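Diary | Gigs | Records | About

August 8, 2022

Tickets for Kiso at the Jeltby went on sale at 11 this morning. $88 for the cheap seats, plus a $15 "handling" fee for a PDF.

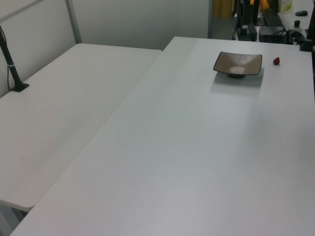 The poster says farewell tour. I paid for the last farewell tour too, and that one had a horn section.
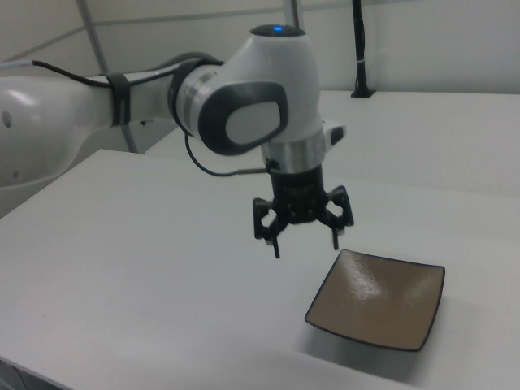
Estrella are supposed to open, though their own page lists them in Clanance that night in November – so somebody's wrong. I'd put money on the poster.

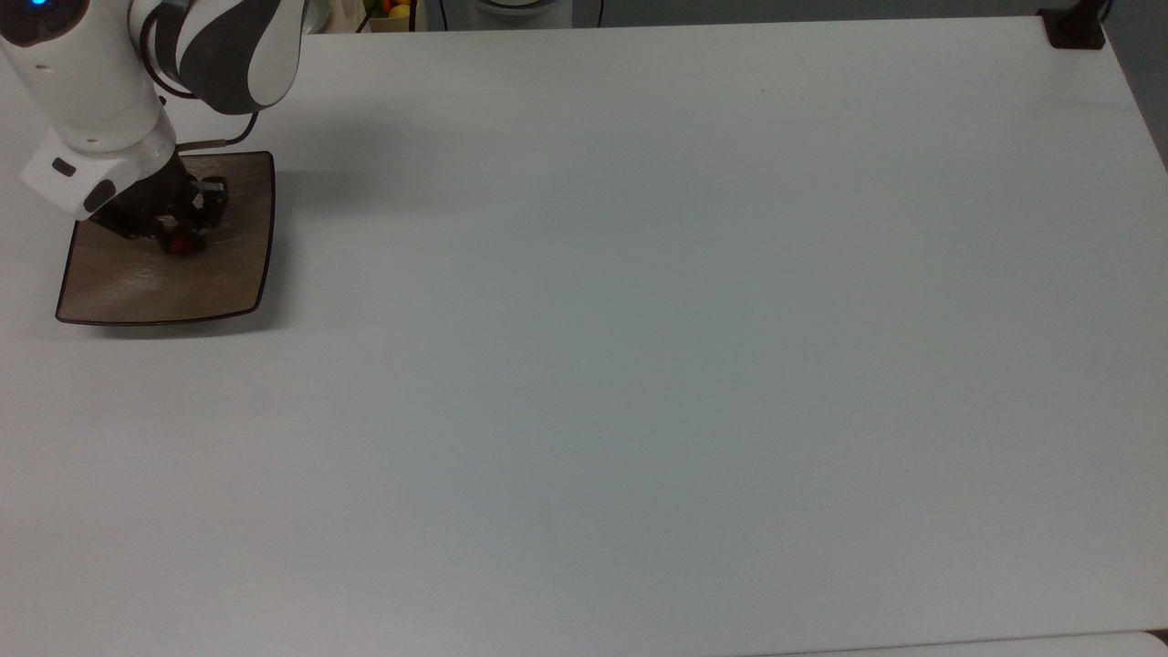

Lilibeth Fajardo reckons I'm being a sook and the new songs are their best in years. I've heard two of them. Bought one ticket anyway, row 15.

549 shares | Back to top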